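上周去Grellonbridge看了一个机器人实验室的开放日，攒了一肚子话，分条发，嫌长的可以先静音我。

先交代身份：我在一家做包装设备的公司写说明书，写了11年。我们的机器只会一件事，把纸盒折起来，折得飞快，谁站旁边都嫌吵。所以我去看别人家的机器，心态跟去别人家吃饭差不多，嘴上夸，眼睛看灶台。

实验室叫Claluvell，在Beddoe楼的底层。Beddoe楼很难找，因为楼外面写的不是Beddoe，写的是另一个捐钱的人。导航把我带到后门，后门贴了张纸：请走前门。前门那张纸写的是：开放日请走侧门。

到了侧门要扫码签到，签到用一个叫Udia的小程序。Udia问我姓名、单位、饮食禁忌，以及“您对机器人的感受”，必填，选项有“期待”“非常期待”和“其他”。我选了其他，弹出一个文本框，最少要写6个字。我写：还没看呢让我进去。

签到送一个帆布袋，袋子里是一张地图和另一个更小的帆布袋。

带我们这一组的是Eimear Gallagher，做抓取的，语速很快，走路更快。她开场第一句是：“今天有可能什么都不动，请大家提前失望。”我当场决定信任她。干这行的，敢先说这句话的，一般机器都还行。

第一站是走廊里的海报，跳过。（也不是不好，是我前面站了一位大哥，他从摘要读到参考文献，全程没有挪过脚。）

第二站是仿真。一块大屏幕，里面的机械臂抓杯子，抓得行云流水。Eimear说仿真里的杯子从来不滑，桌子永远是平的，灯从来不闪，“我也想住进去”。

有人问：那仿真里成功率多少？她说很高。那人又问：真机呢？她说我们去看真机吧。这个回答我要抄下来写进我们公司的常见问题解答。

第三站就是真机，也是这天人挤得最多的地方，原因很简单，桌上有甜甜圈。

任务说起来一句话：甜甜圈连同底下的小纸托，从带透明罩子的展示盘里拿出来，放到旁边的黑托盘里。面包店店员一边打哈欠一边就干完了，同时还能问你要不要袋子。

机器干起来就麻烦了。纸托是软的，捏重了瘪，捏轻了滑。上面那层糖霜又亮，灯一照全是反光，相机看它就跟我们夏天看手机屏幕一样费劲。透明罩子更不讲理，人知道那里有东西，机器得一遍一遍学着知道那里有东西。

我旁边一个小朋友问：为什么不直接抓甜甜圈中间的洞？全场安静了一下。Eimear说这个问题他们组会上讨论过，而且讨论了很久，最后否决的理由是“顾客会看见”。

她说为了教会它这一件事，他们录了900多段示范，都是人一段一段带着它做出来的。我问录的人什么感受。她说录到后面，人的动作会越来越像机器，去食堂端盘子也是先悬停，再缓慢下降。

我完全理解。我写说明书写到后来，跟我妈打电话都是“请确认已穿好外套，再打开门”。

第一轮开始。机械臂伸过去，停住。大家屏住呼吸。它继续停着。大约是在思考甜甜圈的本质。后来Eimear过去看了一眼屏幕，说它在等一个确认键，确认键应该由她来按。

这种事我太熟了。我们厂里“设备无响应”的报修单，翻开看，很大一部分是设备在等人响应。

按完键就动了，慢，但是稳。夹爪张开，下去，合上，抬起来，人群里有人“哦——”了一声，那个“哦”拖得很长，我怀疑他自己也没想到会为一个甜甜圈发出这种声音。

放下的时候它在黑托盘上方犹豫了一下，左挪一点，右挪一点，像我爸停车。然后放下了，端端正正。有人鼓掌。我也鼓了，鼓完看了看周围，假装在拍袖子上的灰。

第二轮就没那么体面。纸托夹歪了，甜甜圈在里面一斜，夹爪自己松开，退回去，重新来过。说真的我更喜欢第二轮。一次就成的演示我看得多了，我自己也参与布置过，那种演示的秘诀是先偷偷试一上午。

退回去重来才是花钱的地方。我们的折盒机遇到歪的纸盒，处理方式是继续折，然后下一个也折，直到里面塞成一朵花，再由一个人拿着钳子来把花取出来。

Eimear自己报了数：当天上午练手的成功率是86%。她说得很平静，说完补了一句，剩下那些甜甜圈“去向明确”。组里好几位同事低头看鞋。

86%这个数，放在论文里可以写得很漂亮，放在面包店里，中午前就会有人来敲柜台。她也是这么说的，原话比我这句温和。

当然也有人问那个一定会有人问的问题：这会不会让店员失业？她说目前的情况是，原来一个店员卖甜甜圈，现在需要几个研究生卖甜甜圈。从就业角度看，形势大好。

笑完她还是认真讲了几句。她说他们也不觉得哪家店真缺一只手来搬甜甜圈，选它是因为便宜、软、怕捏，每一个还都长得不太一样。能把这个拿好，再去碰药盒、碰实验耗材，心里就有底一点。这几句我信。也可能是我饿了，比较好说服。

提问环节还有一位先生，开头说“我这不算问题，算一点看法”，大家听到这里都换了一条腿站着。他的看法是应该用勺子。

急停按钮我特地找了，这是职业病。有，手一伸就能够到，没有被什么杯子资料夹挡着。我见过急停按钮上挂外套的车间，所以请允许我为这件小事单独发一条。

另外表扬一下他们的线。演示桌上的线，谈不上好看，但至少没有用透明胶带粘成一团再盖一块布假装没有。盖布那家我就不说是谁了，反正是我们。

还有罩子。我回来路上一直在想那个罩子。人拿甜甜圈，从来不会把“罩子开着”算作一个步骤，手自己就绕过去了。写进给机器的流程里，它突然变成一整段：罩子在哪、开了多少、胳膊从哪边进、退的时候走哪条路。我们平时活着到底省略了多少步骤。

（这条发出来像在感慨人生，请放心，我感慨的是说明书要加页。）

搬甜甜圈这一段贴两张。 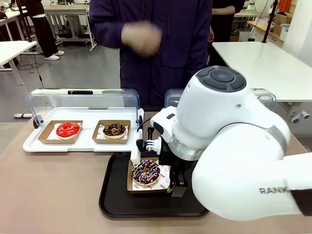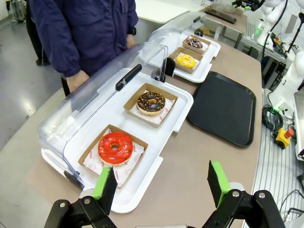
真机看完是自由交流，也就是大家拿着纸杯站着，假装不是在等茶点。茶点是饼干。全场被甜甜圈馋了大半个下午，最后端出来的是饼干，还是无糖的。我认为这是当天唯一一个设计失误。

那位问勺子的先生和那位读海报的大哥聊上了，聊得很投机，走的时候还互相加了联系方式。开放日的社会意义大概就在这里。

我趁机问了Eimear一个同行问题：你们的操作说明谁写？她想了想，说有一个文档。我问文档多久没更新了。她说我们去看看那边的展板吧。

她后来还是给我看了。文档写得其实不差，该有的都有，只是第一步写着“像平时一样开机”。平时是什么样，没有写。我忍住了没有掏笔，忍得很辛苦。

给打算去的人几句实用的：他们六月还会再开一场，走侧门；穿一双能站得住的鞋，真机那站没有椅子；想看夹爪怎么合上就往桌子侧面站，正面只能看到别人的后脑勺；带点吃的，理由见上。

带小孩完全可以，小孩问的问题普遍比大人好。那个问“为什么不抓洞”的小朋友，走之前又问了一句：它知道这是甜甜圈吗？Eimear蹲下来跟他讲了好一会儿，我离得远没听全，只听到她说“这要看你说的知道是什么意思”，小朋友说“就是想不想吃”。

回家路上我绕去买了一个甜甜圈，巧克力的。店员单手拿的，另一只手在找零，眼睛看着门外的雨，夹子伸进罩子、转个弯、出来，糖霜一点没蹭到。我在柜台前站着看完全程，她问我还需要别的吗，我说你能再拿一次吗。

她又给我拿了一个。所以我付了两个的钱。

刚才Udia给我发了回访问卷，问我参观之后对机器人的感受有没有变化，选项是“更加期待”和“期待程度大幅提升”。这次没有“其他”了。

评论里有人问那个更小的帆布袋能装什么。我量过了，刚好装一个甜甜圈。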